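チケット種別:不具合/定量供給セル
件名:小豆の計量が目標値に収束しない、右アームのスクープ把持ずれ
対象:Mustcombe 双腕計量セル(卓上)
優先度:中
状態:経過観察
起票元:Trastimton 試験室
対応:Prestovance 保守窓口

■ 構成
双腕、各腕に平行グリッパ。頭部カメラ1台。
右アーム:スクープ操作。左アーム:ボウルの保持と搬出。計量中は待機位置で開いたまま停止。
秤:市販のキッチンスケール。通信機能なし。表示値は頭部カメラ画像から読み取り。
供給側:半透明の角型容器に小豆、赤い樹脂スクープ。
受け側:秤の上に丸ボウル。
制御ソフト:Alexiou シーケンサ(セル付属の版のまま、更新なし)

■ 症状
1. 目標50 gに対し、終了時の値が毎回ばらつく。不足で終わる場合と超過で終わる場合の両方あり。
2. 連続運転の後半で、スクープの柄がグリッパの指の中で回転する。すくい量が減り、容器の縁に柄が当たる音がする。
3. ログに「SCALE_READ_TIMEOUT」が断続的に出る。出た回は前回の読み値を使って次の動作に進んでいる。

発生頻度は連続40回の試行で17回。このうち症状2を伴うものは後半に集中。前半の外れはほぼすべて症状3と同時に記録されている。

■ 一次切り分け(午前)
・秤単体:分銅を載せて手で確認。指示値は正常。中央と四隅で差なし。
・秤の設置:四つの足とも卓面に接地。がたつきなし。
・ボウル:風袋引きの後に再度載せ直しても零点に戻る。
・右アーム原点:ずれなし。原点復帰を繰り返しても値は同じ。
・左アーム:待機位置で静止。ボウル、秤のいずれにも接触していない。
・配線:右グリッパのコネクタを抜き差し。症状に変化なし。
・関節温度:運転後も警告値に達していない。

以上から、秤の故障とアームの原点ずれは除外。残るのは表示の読み取りと把持の二点。

■ 調査1 表示の読み取り
タイムアウトが出た回の保存画像を抜き出して確認。液晶の文字が薄く、灰色の地との差がほとんどない。しきい値処理の後では桁が欠け、判定器が値を返していない。読み取りに失敗すると再試行せず前回値を流用する設定になっていた(retry = 0)。この設定では、投入後の増分が反映されないまま次のすくい動作が入る。超過側の外れはこれで説明できる。

不足側の外れは別の原因。読み取り待ちが3,000 msで固定されており、豆がボウル内で崩れて落ち着く前の値を拾うことがある。投入の直後は動的な荷重が加わり、実際より高く出る。シーケンサがこれを目標到達と判定して終了していた。

処置:
・天井照明の向きを変更し、液晶への映り込みを抑制。
・読み取り領域を液晶の外枠に合わせて再設定。隣の操作ボタン部の赤い印字が領域内に入っていたため除外。
・露光を固定。自動露光では卓面の明るさに引かれ、液晶側が飛ぶ。
・再試行を有効化。連続する読み値が一致するまで次工程に進まない条件を追加。
・前回値の流用を禁止。失敗時は右アームを容器側に退避させて停止。

■ 調査2 把持ずれ
スクープの柄は平たく、表面が滑らか。グリッパの指は柄を両側から挟むだけで、回転方向の拘束がない。豆の層に差し込む際の反力がスクープ先端にかかり、柄の軸まわりに少しずつ回る。一回ごとの変化は小さいが、試行の間に持ち直しを入れていないため積み上がる。

指の接触面に小豆の粉が付着していた。拭き取り後に同じ条件で運転すると回転の進みが遅くなったが、なくなりはしない。

把持力の設定を確認したところ、出荷時のまま。上げる余地はあるが、柄がたわみ始めたため途中で戻した。把持力だけでの対策は見送り。

処置:
・指の接触面を清掃。清掃を始業点検に追加。
・把持位置を柄の先端側から容器の壁の近くに変更。スクープ先端までの腕の長さを短縮。
・差し込み角度を浅くし、豆の表層から手前に引く軌道に変更。
・計量1回ごとに持ち直し動作を挿入。柄を容器の縁に預け、指を開き、再度閉じる。
・持ち直し後のスクープ姿勢をカメラで照合。許容外なら停止。

■ 途中で出た問題
持ち直しを入れた初回の運転で、指を開いた瞬間にスクープが豆の中へ滑り込み、再把持に失敗。容器内の豆の量が少ないとスクープの支えがなくなる。開く前に先端を豆に押し込んでおく動作を追加して解消。

もう一件、容器を置き直した際に位置が秤側に寄り、スクープの戻り軌道が秤の縁をかすめた。接触で秤の零点が動いたため、その回のデータは破棄。卓面に容器位置の目印がないことが原因。位置決め治具は手配中。それまでは容器と秤の間隔を試行前に目視で確認すること。

■ 再試験(午後)
同じ豆、同じボウル、目標50 gで連続40回。
SCALE_READ_TIMEOUT:発生なし。
目標外れ:発生なし。
把持ずれによる停止:発生なし。
サイクル時間は読み値一致の待ちと持ち直しの分だけ延びた。試験室側で許容との回答あり。

■ 残件
・容器の位置決め治具の取り付け。
・指先パッドの変更検討。滑り止め材を貼る案は粉の付着が増える可能性があり、比較試験が必要。
・秤を通信機能付きのものへ交換する案。費用は試験室側で確認。
・豆の種類を変えた場合の軌道は未検証。粒の大きい豆では差し込み角度の再調整を要する見込み。
・左アームの搬出工程は今回の変更対象外。ボウルの豆が山になった状態での搬出は別チケットで扱う。

■ 再発時の確認順序
1. ログに読み取り失敗があるか。あれば照明と読み取り領域を先に見る。
2. スクープの柄が指の中で傾いていないか。傾いていれば停止し、手で直さず持ち直し動作を単独で実行する。
3. 指の接触面の粉。乾いた布で拭く。溶剤は使わない。
4. 容器と秤の間隔。
5. 上記で直らない場合は、保存画像とシーケンサのログをまとめて本チケットに追記。パラメータは変更しないこと。

■ 変更したパラメータの控え
scale.retry:0 → 有効
scale.use_last_value:on → off
scale.settle:固定待ち → 一致判定
camera.exposure:auto → fixed
right.grip_force:変更なし
right.scoop_path:表層引き軌道に差し替え
right.regrasp:off → 毎回
left:変更なし

旧設定は同じフォルダに退避済み。戻す場合は右アームを退避位置に置いてから読み込むこと。すくい動作の途中で読み込むと、軌道の開始点が現在位置と一致せず保護停止になる。

8月の定期点検で把持位置と読み取り領域を再確認し、問題がなければクローズとする。

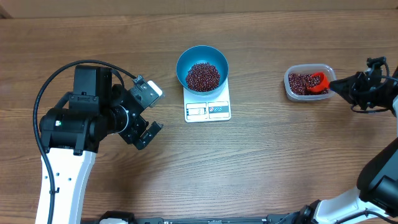
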